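Grellville workshop brings its virtual test house back into service

The simulation cell at the Makowska robotics workshop in Grellville is running again after a repair that took 13 days. The cell is the computer system where household robots practice finding their way through a rendered home before they are allowed to drive in a real one. The work covered the house model, the virtual cameras and the computer that runs them.
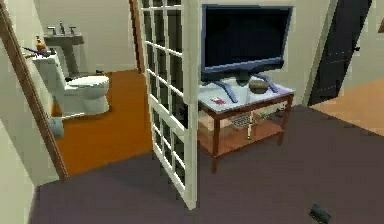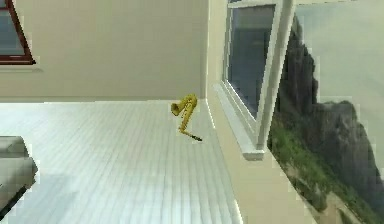
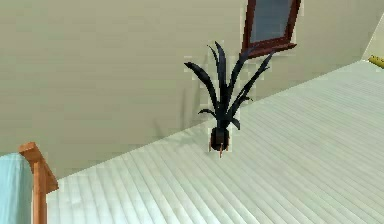 Rendered views from the virtual test house.

Maintenance and Repair

The trouble began in November, when the practice runs started to give different results from one morning to the next. The same robot program, with the same start position, could reach its goal before lunch and lose its way in the afternoon. The technicians first suspected the navigation software. After two days of checks they found that the cooling fan of the graphics computer was worn, and that the machine was slowing down when it became too warm.

The fan was replaced with a spare part delivered from Anport. At the same time the team cleaned the dust filters and changed five cables which had been bent too sharply behind the cabinet.

With the cabinet closed, the second part of the work could start. A rendered house also needs care. The technicians went through it room by room and looked at how each object meets the floor or the wall. In the view with the potted plant, a thin orange-brown stick comes out under the pot, and this is the kind of detail they write down. Objects of this kind are put on a list and set again at the correct height.

Doors receive special attention. The white French door stands open between the bathroom and the television, and an open door is difficult for a robot that must plan a path through a narrow place. The collision shape of each door, meaning the invisible outline that the robot can bump into, was compared with the visible one. Loose things on the floor are treated in the same way. The saxophone on the pale planks has a curved body, and a simple box around it would block more floor than the instrument covers.

The last step was the calibration of the virtual cameras. Their height and tilt are stored in a small settings file, and an old copy of this file had been loaded by mistake after an update. The correct values are now locked, and a change needs the approval of the shift leader.

The workshop has also made a new service plan. The fan and the filters will be checked every seven weeks, and a short test run will start each day at 6 a.m., before the first users log in. A second cell of the same type, at the Skollenitz site, will receive the same check in the spring.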